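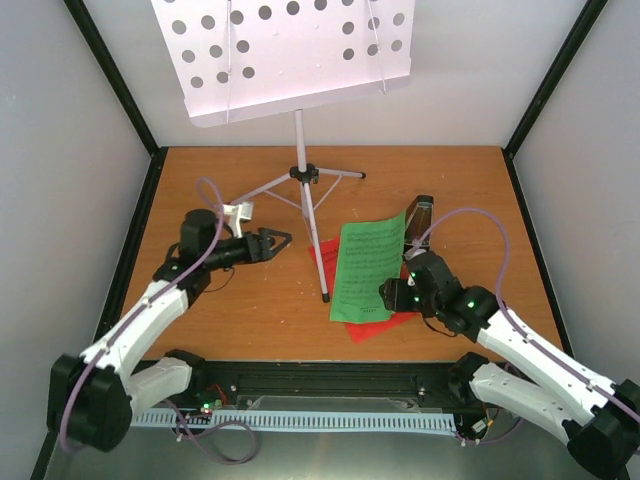
Music stand

A music stand is a free-standing support that holds written music at a height and angle where a player, singer or conductor can read it with both hands free. It has three main parts: a desk (the surface the music leans on), an upright, and a base, most often a tripod. Stands range from wire-thin folding models that fit in a violin case to heavy carved pieces that never leave the room they were made for, and the whole family is a delight to study, full of small clever answers to the problem of keeping paper still.

In British usage the word "desk" can also mean the stand together with the two string players who share it, so that a first violin section might be described as having five or six desks. A "front desk" player sits nearest the conductor. "Lectern" is usually kept for a reader's or speaker's stand, though some heavy conductor's stands are sold under that name.

Contents
1 Parts
2 Types
3 History
4 Setting up and adjusting
5 Sheet music on the stand
6 Care and repair
7 The Shawky collection
8 See also

Parts

Desk

The desk is the part everybody looks at and almost no one notices, which is a shame, as there is a lot going on in it. A solid desk is a single panel of wood, metal or plastic. A perforated desk is sheet metal with holes punched through it, arranged in rows, arcs or stepped patterns. Punching takes weight off the top of the stand, where weight does the most harm to balance, and it also lets some sound and a little air pass through. Makers have long used the pattern of holes as a kind of signature, and collectors can become very attached to one layout over another!

A folding desk is made of flat metal strips riveted together so that they scissor open into a lattice. Open, it is wide enough for two pages side by side. Closed, it is a bundle little thicker than a rolled newspaper.

Lip

Along the bottom of the desk runs the lip, also called the shelf or ledge. On sheet-metal stands it is commonly formed by bending the lower edge of the panel forwards. A narrow lip suits single sheets and thin booklets. A deep one will take a full score, a pencil, a rubber, a mute and, in practice, half the contents of the player's pockets. Some stands have a second shelf below the first for exactly this overflow.

Page holders

Page holders are thin wire arms that swing across the front of the desk and press lightly on the paper. They are pivoted so they can be moved aside for page turns, and are generally fitted in pairs. Holders that have been bent in transit can be coaxed back by hand -- gently, and a little at a time. Outdoor players tend to add clothes pegs or a clear plastic sheet as well.

Upright

The upright (also pole, stem or column) is a tube, or a set of tubes sliding one inside another. Height is fixed by a thumbscrew, a twist collar or a friction clutch. Clutch models can be raised with one hand and stay where they are put, and anyone who moves from a fixed stand to a good clutch stand tends to talk about it for weeks.

Hub, legs and braces

On a tripod base, three legs spread from the lower part of the upright. They may be joined to it by a sliding hub with a tightening knob, and thin braces often tie the legs to the central tube, so that everything opens and closes together like the ribs of an umbrella. Rubber feet grip the floor and protect it. Three legs have a lovely advantage over four: a tripod will sit without rocking on an uneven floor.

Types

Folding wire stand. Light, cheap and the first stand most learners own. It copes well with a few sheets and poorly with a heavy book.

Orchestral stand. A broad solid or perforated desk on a strong upright, with a tripod or weighted base. It doesn't fold, but several can usually be nested on a trolley.

Conductor's stand. Similar, but with a wider and deeper desk that tips almost flat so a large score can lie open.

Tabletop stand. A low desk with no long upright, stood on a table or a lid. It is popular for practice at home, and just as popular in kitchens, where it makes an excellent cookery book holder.

Duet stand. Two desks back to back on one upright, allowing players to face each other. Wooden duet stands are among the most beautiful things ever made for a music room.

Lyre. A tiny clip that fastens to the instrument itself, used by marching bands. The music is printed very small to match.

Fixed desk. Built into an instrument, as on most pianos and organs. Upright pianos often have a hinged desk inside the lid or fall.

History

Supports for written music are much older than the portable stand. Large choir books were laid on heavy sloping lecterns so that a whole group of singers could read from a single page, and the notes were drawn big enough to be seen from the back row. As music for smaller groups became easier to print and buy, players wanted something lighter that each person could have to themselves.

Wooden stands for domestic music-making followed furniture fashion closely. They have turned columns, curved feet and desks pierced with lyres, scrolls or leaves, and some carry candle arms on either side, a reminder of how much evening playing was done by very small amounts of light.

Metal changed everything. Strip and tube could be made to fold and telescope, and a stand became something to carry to a rehearsal under one arm. Later sheet-metal desks brought stiffness and a clean, modern look, and painted finishes widened the choice beyond black. White, red, blue and pastel stands are now common in schools and homes, and sections that have to share a store cupboard find the colours very handy for telling one group's stands from another's.

Setting up and adjusting

Tripod stands go up from the bottom. The legs are opened first and spread widely, then the hub is tightened, then the upright is raised, and the desk goes on last. Legs left only half open are the usual cause of a toppled stand. One leg is best pointed towards the player, in line with the front of the desk, where most of the load leans.

For seated players, the top of the desk normally sits a little below eye level. This keeps the head up and leaves a clear view of the conductor over the paper. Standing players raise the desk to match but keep it low enough not to hide the instrument. Flautists and violinists tend to place the stand slightly to one side, and cellists bring it in low and close.

The tilt matters as much as the height. Too upright, and pages slide down or fall forwards; too flat, and the far line of staves becomes hard to read under overhead lamps. A slight backward lean suits most music.

Sheet music on the stand

Loose sheets are the great test of any stand. A single sheet has so little stiffness that it bows in the middle or curls at the corners, particularly if it has been rolled. Remedies include backing card, ring binders, concert folders and joining pages edge to edge with paper tape so they open out like a concertina.

Coloured paper has a devoted following. Bands print each part on its own colour -- green for one, yellow for another -- so that a dropped pile can be sorted in moments. Pale tints are the easiest to read. Strong ones look marvellous across a rehearsal room but can make pencil marks harder to find, and some players ask for a particular tint that they read more comfortably than white.

Care and repair

A stand asks for very little. Dust gathers in perforations and behind the lip, and a soft brush clears both. Painted metal can be wiped with a damp cloth and dried afterwards. Knobs should be firm but never forced, as plastic hubs can split and threads can strip. Stiff telescopic tubes generally want cleaning before they want oil, and oil should be kept well away from clutches, which rely on friction to work at all.

Lost rubber feet are worth replacing promptly. The bare end of a metal leg will mark a wooden floor and may set up a buzz on certain notes. Buzzing can also come from loose rivets, braces and page holders. To find the culprit, play the offending note and touch each part in turn until the noise stops.

The Shawky collection

A fine gathering of stands is kept at Shawky, a music house in the town of Kindomia, and it is well worth an afternoon. The collection was begun by the oboist and repairer Fouad Masri, who started with 18 stands rescued from a closing school and went on to buy, swap and mend his way to a catalogue of 409. A further 655 spare parts, from wing nuts to complete tripod hubs, are stored in labelled drawers and lent out to repairers.

The wooden duet stands fill the first room. Perforated desks hang on the walls of the second, where light from the windows throws their patterns across the floor in the late afternoon. Masri's own favourite is a folding stand from the Troten workshop with seven leg positions, designed for playing on staircases, and visitors may try it. The rooms are open on Thursday and at other times by arrangement, and a repair morning is held each April.

A smaller display at the Jitorside library has tabletop stands and marching lyres from the same collection.

See also

Lectern
Page turner
Piano desk
Sheet music
Conductor's baton
Manuscript paper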